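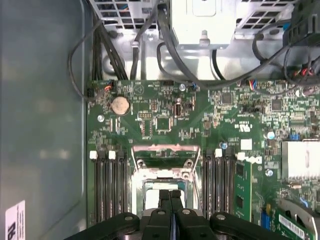 Talks / Speaker notes

Keeping a small archive readable
By Selamawit Lencho
Posted in December

These are the notes I spoke from at Onthorpe. I have filled in a few places where I only had a word or two on the card, and left the rest alone.

Start with the Holholm newspaper. It came out weekly and it was never sold outside the valley. When the office closed, the back issues went to the Gashaw library in 40 boxes, along with the account books and a drawer of negatives. Ask the room who has inherited something similar. Wait for hands.

The paper itself was in fair shape. The trouble was the later years, which had been laid out on a computer and saved in a format that current programs won't open. A printed issue from before that time can be read by anyone who can lift it. The files from the last years of the paper needed old software, an old system to run it on, and a person who remembered the menus.

What we did first: made a list. Title, date, format, where it is kept, whether a second copy exists. A spreadsheet is fine. Do this before buying a scanner. I bought the scanner first and it sat in its carton until spring.

Then file formats. Plain text for anything that is only words. TIFF for page scans, with a smaller PDF for people to read at home. Keep the original file as well, even if you can't open it today.

Resolution. We scanned at 300 dots per inch. For the negatives we went higher, and I will take questions on that at the end, as it gets long.

Copies. We keep 2 on site, on separate drives, and another in a different town. Check them twice a year. Checking means opening files and comparing checksums. Seeing the folder names come up does not count.

Hardware. Old machines are worth keeping while they still run, but don't build the plan on them. Parts get hard to find. If a disk has something you need, copy it off this year.

Names. Our project folder is called Vumel, after the first page-layout job in the files. I regret this. New people can't guess what it means. Use the newspaper title and the year.

Time and money. The whole job took 27 months and almost all of that was typing in dates and headlines. Budget for the typing. Page scanning goes quickly once you have a routine.

If time is short, skip the part about rights and send people to the handout. If there is time, read the notice about the missing goat.

Questions. Repeat each one into the microphone before answering.

Last updated: December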